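# Getting your first doorway run out of the Gomon simulator kit

I've had the Gomon kit on my machine since December and it took me far too many evenings to get a two-armed robot through a door, so I'm writing down the way I do it now.
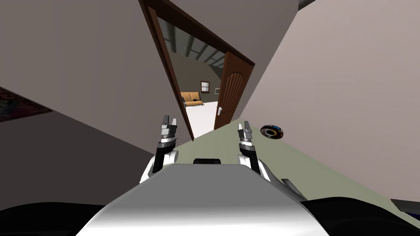 The kit comes from Atham, and you get the simulator, a handful of ready-made house layouts and one robot with two arms and a gripper on each. There's a cheaper version with no houses in it. I'd skip that one, as you'll spend your first month building walls when you could be driving (I tried, and my kitchen had no floor).

## Before you start

You'll need 50 GB of free disk space, and please check this first! The installer doesn't, and mine fell over near the end and left a mess behind that I had to clear out by hand. A decent graphics card helps a lot. Mine is getting on a bit and it copes, with the fans going like mad.

Install the main program, then the Alcombe house pack, then restart. If you open the program before the house pack is in, it makes an empty settings folder and sulks about it afterwards. Deleting that folder sorts it out.

## Loading a room

1. Open the program and choose **New run**.
2. Pick any Alcombe layout with two joined rooms.
3. Under **Doors**, set the one you want to *open*. Leave handles for another day.
4. Under **View**, choose the robot's own camera, so you're looking out over its arms.
5. Press **Start** and leave everything alone until the loading bar has gone.

That view takes some getting used to. In the picture up top the walls and floor lean over steeply, and my brain wanted to tip its head to match. You can change this under **View > Camera tilt**, but I'd try a few runs before you fiddle, because the body and both grippers stay in sight and that's what you need for lining up.

## Lining up with the doorway

I use the two grippers a bit like the sights on a model plane. Bring both arms up to the same height, leave the fingers open, and turn the base until the doorway sits between them. In my picture you can see the sofa in the far room through the gap, and I like having something like that to aim at – it's much easier than steering at a bare wall.

Now drop the speed. The slider goes from 1 to 10 and I do doorways at 3. At 5 I clip the frame more often than I'd like to admit, and the door itself has a silver lever handle on its edge that is just waiting for an elbow.

Have a look at the floor as well. There's a small round thing on the green floor in mine, off to the right of the right gripper, a bit like a roll of tape. The kit scatters odds and ends like this if **Clutter** is switched on. Going wide to the right before turning in is asking for trouble, so I keep my line straight.

Creep forward, stop just short of the threshold, check both sides, then go.

## If it goes wrong

- **The robot shakes on the spot.** The arms are touching something. Back up and pull them in.
- **It drifts to one side.** Reset the base under **Robot > Zero wheels**.
- **The screen freezes at the door.** The far room is still loading. Turn shadows down a notch.

## Is it worth the money?

I paid £158 for the full kit, and for a hobby that's a fair chunk. I looked at Dabbas too, which has nicer menus and a proper manual, but its robot only had one arm when I tried the demo and I wanted two. Gomon's help pages are thin and the search box is hopeless. The driving, though, is lovely once it clicks, and I'm still finding new layouts to bump into!

Next on my list is opening the door from closed, and I'll add a section here once I can do it without losing the handle.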